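Closano wrist and hand service kit – four-finger hands, ribbed body type

Stock status: in stock
Supplied by: Halliday
Page last revised: 12/02/2023

The Closano kit holds the parts and small tools needed to look after a four-finger robot hand and the wrist camera fitted with it. It is meant for the person who runs the cell day to day. It does not cover the arm, the arm controller or the safety circuit, all of which should be left to the firm that installed them.

The kit fits hands with the Asa wrist plate. If your hand was fitted before the Asa plate came in, you will need the older screw set, which we still sell separately. The two plates look much alike from the front. Check the back face for a shallow groove running right round the bolt circle. If the groove is there, it is an Asa plate.

What is in the box

Finger joint sleeves, enough for one full hand
Fingertip pads, one set and one spare
Wrist plate screws and washers
Camera lens cloths
Camera bracket shim, thin and thick
Short hex key with a ball end
Torque driver with fixed setting for the finger root screws
Reusable cable ties
Blank service labels
Printed service card

The service card is also sent as a file with the order. Please print it again when it gets greasy, as the screw order on it matters.

When to service

The hand should be looked over every 400 hours of running and have its sleeves changed every 2000 hours. Count hours with the hand powered, including time spent holding a pose. A hand that holds still under load wears its sleeves as well, only in one place.

Cells that handle cardboard or fabric need the lens cleaned more often than the hand needs anything else. Fibres settle on the lens and the picture goes soft by degrees, so it is easy to miss. Keep a saved picture from the day the camera was fitted and put it beside a new one at each check.

Setting up for the work

Move the arm to its service pose. For arms hung from an overhead frame, the service pose should bring the hand out to the front of the cell at chest height, with the fingers open. Do not work on a hand while it is above your head. Small screws fall, and the washers on this hand are easily lost.

Stop the program, then cut power to the hand at the tool connector. Leave the arm on its brakes. Wait for the fingers to go slack before touching them. Lock off the cell in the way your site requires.

Clear a space on the bench for the tray. The lid of the box is the tray, and it is marked with the screw positions for each finger.

Changing the sleeves

Work on one finger at a time and finish it before starting the next. The longest finger is marked F1 on the card. Its sleeves are longer than the others and will not seat properly anywhere else.

Undo the tip screw and draw off the fingertip pad. Roll the old sleeve forward off the joint. Do not cut it off with a blade, as the tendon guide sits directly underneath. Wipe the joint with a dry cloth. No grease goes on at this stage. The joints are filled when the hand is built and grease on the outside only picks up dust.

Roll the new sleeve on from the tip until the lip drops into its seat. Bend the finger gently by hand through its full travel. If the sleeve creeps, take it off and start again. Refit the pad and do up the tip screw until it stops, then no further.

The finger root screws are done last, with the torque driver, in the order printed on the card. The driver clicks once. Carrying on past the click will strip the insert, and that is a return-to-base repair.

The wrist camera

The bracket is held by two screws and is set at the factory. It only needs shimming after a knock or after a change of camera. The thin shim tilts the view towards the fingertips and the thick one does the same by a larger amount. Never fit both.

A camera mounted on its side is normal on this type of wrist. The bracket takes the camera the way round that keeps its plug clear of the last joint, and the picture is turned in software. Before changing anything on the bracket, check the rotation setting on the PC. We have had brackets sent back that had nothing wrong with them.

With the camera refitted, the hand body should fill the near edge of the view and the fingers should stand clear of it.

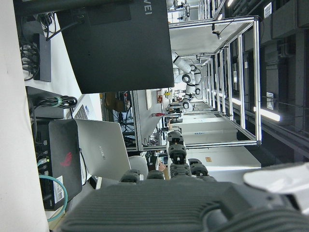 Run the fingers through open and close at slow speed and watch the live picture as they move. Each fingertip should stay in view through the middle of its travel. If F1 leaves the view early, the bracket has shifted on its screws. Slacken both, press the bracket back against its stop and tighten again.

Cables and the cell PC

Most of the faults reported to us as hand faults are cable faults. Follow the hand cable from the wrist back along the arm and look for places where it rubs or pulls tight. Leave a loop at every moving joint. Use the reusable ties from the kit and keep them loose enough to slide a pencil under – a tight tie will mark the cable and in time break the screen.

At the bench end, plug the camera straight into the PC. Hubs are fine for a keyboard but tend to drop the camera when the arm starts up. Write the port on one of the service labels and stick it beside the socket, so that the plug goes back in the same place after the PC has been moved.

After the service

Restore power, home the hand and run 200 open and close cycles with nothing in the grip. Then run the site program at reduced speed with a real part. Fill in the service card with the hours reading, the sleeves changed and any shim fitted.

Spares and returns

Sleeves and pads can be bought on their own under the Wasunska spares list. Sleeves are sold by the full hand only. Torque drivers can be sent back to Halliday for checking and should be checked once a year – we do this in March, and drivers received after that wait for the next batch unless the matter is urgent.

Hands returned for repair must be drained of charge, dry and packed with the fingers open. Please put a copy of the service card in the box.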